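**Went to a "robots in the home" open day and came away unconvinced. What should I have been asking?**

Posted by Deirdre Carroll, 17 May 2026

My sister's housing association sent round an invitation to an open day put on by a company called Trindik, who say they are teaching machines to do laundry and tidying. I went along mostly because I run the linen side of a small guesthouse and I've been hearing since February that I'll be able to lease something that folds. I fold for a living, more or less. I wanted to see it done.

What we got was a talk (long), coffee (fine) and then a turn in a furnished bedroom where they demonstrate the hand-held gripper. You hold the thing yourself and work the jaws, and it has a camera looking down over the top of it. The young man said people's movements with this tool are what the robot later learns from. So the part that was billed as "see automation in action" was a person picking up clothes with a very expensive pair of tongs. 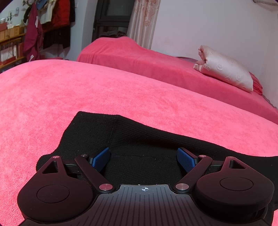 *The view from the gripper's camera, with the blue pads just over the black knit piece.*

I'll be fair, the gripping itself looked sensible enough. The pads have a crosshatched surface and on my own go they held a knit well. But I noticed a few things that bothered me:

- The item was already spread out flat on the bed. Nothing in my laundry room arrives spread out flat.
- When I asked how many pieces it had been tried on, I was told "200 garments." When I asked whether that meant 200 different garments or one garment 200 times, I got a smile and a leaflet.
- The leaflet says the system was "validated across 128 household tasks." There is no list of the tasks anywhere in it.
- I asked to see the robot do one fold with no person holding anything. They played a video. It was sped up. It didn't say by how much.

They also want a deposit to go on the list for a trial unit, and the lease paper mentions a second supplier, Mesard, for the arm, so I'm not even clear who I'd call when it stops.

Has anyone here been to one of these and got a straight answer out of them? I have another one I could go to and I'd like to turn up with better questions. I don't need to be told it's the future, thanks.

---

**pressroom_ken**

I've been to two, one by Trindik and one by a smaller outfit called Histow. I'd separate what you saw from what they said about it.

The hand-held tool is a real thing and it isn't a con by itself. A person does the job with the same kind of jaws the robot will have, the camera records it, and the software is trained on the recordings. It's cheaper than driving a robot arm by remote control all day. What annoys me is the same thing that annoyed you, which is that they show the recording step and let the room believe it was the robot step. A person with that tool is using a person's judgment. When you picked up the knit, you decided where to grab it before you'd thought about it. Whether the machine can make that decision is the entire product, and that's the bit you weren't shown.

For your next visit I'd ask these, in this order, and write the answers down while they watch you do it:

1. Can I hand you something out of my own bag? Bring a fitted sheet, a damp towel and one thing with a lining. At the Histow day they refused the damp towel, which told me plenty.
2. Can I crumple it first and drop it where I like?
3. How many tries in a row, live, normal speed, and do you count the ones where somebody steps in?
4. Was the robot trained in this room, on this bed? If so, what happens in a different one?
5. Who comes out when it breaks, you or the arm supplier, and how long am I waiting?

On number 3, Histow let me pick the run length and I said seven. It got the first few hand towels and then pushed one off the table and carried on folding air. I came away thinking better of them than of Trindik, who only had the video. At least I know what Histow's does badly.

I wouldn't pay a deposit on a sped-up video. If you do want to stay on the list, ask them to put in writing that it's refundable, and what "trial unit" means — a machine you can use for work, or one that's there so they can collect more recordings in your laundry room. Those are different deals, and in the second one I'd expect them to be paying you.

---

**mrs_hjalt_fan**

Not the same company but we had a demo of the Hjaltadóttir folder at the hotel and it was great!! Did pillowcases all afternoon. The staff loved it. I think people are too negative about this stuff, you have to start somewhere. Can't remember what it cost.

> **pressroom_ken:** That's a feed-in folding machine, isn't it? Someone stands at the front and feeds the pillowcases in flat. They've been around for ages and they're good, but it's not what Deirdre was asking about.

> **mrs_hjalt_fan:** well yes somebody feeds it. still folded them

---

**tallow**

Skip it. If your volume is guesthouse size you'll spend longer tidying up after the robot than you would folding. Also check your insurance before you let any arm run in a room where guests might walk in. Ours wanted a barrier, and the barrier wouldn't fit past the dryers.

---

**Deirdre Carroll**

Thank you, Ken, that is what I was after. I hadn't thought about whether they'd be recording in my laundry room, and I've now read the lease paper again. There's a paragraph on "data captured during the trial period" and it runs well in their favor. I've emailed to ask about it and about the deposit.

I'll bring the fitted sheet. I'm also bringing a duvet cover with the buttons done up wrong, as that's how half of mine come off the beds.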